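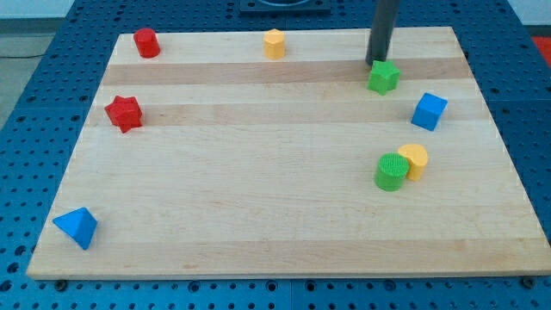
Colored blocks on a maple board

Rallia Releases Second Album, "Astus"

17 Jun 2020

The Ballmont-based electronic duo Rallia has released its second full-length album, "Astus," through the independent label Mfinanga. The record follows a debut issued in December, which was pressed in a limited run of 2000 copies and is no longer available from the label.

"Astus" departs from the earlier material in several respects. The drum programming is slower, the vocals are placed further forward in the mix, and 3 of the tracks are entirely instrumental. The longest of these opens the second side and is built on a single organ figure, to which bass and hand percussion are gradually added. It is, in the opinion of this writer, the strongest piece the duo has recorded.

The album is less persuasive in its closing section. Two ballads are placed one after the other in the same key and at nearly the same tempo, and the second suffers by comparison. The production remains careful throughout — the low end in particular is clear on modest speakers — and the sequencing of the first side deserves credit.

Mfinanga has confirmed that the vinyl edition will be limited to 1543 numbered copies. The digital edition is available now. Live dates have been postponed, and ticket holders for the Ballmont concert are advised to retain their original tickets, which will remain valid for the rescheduled date.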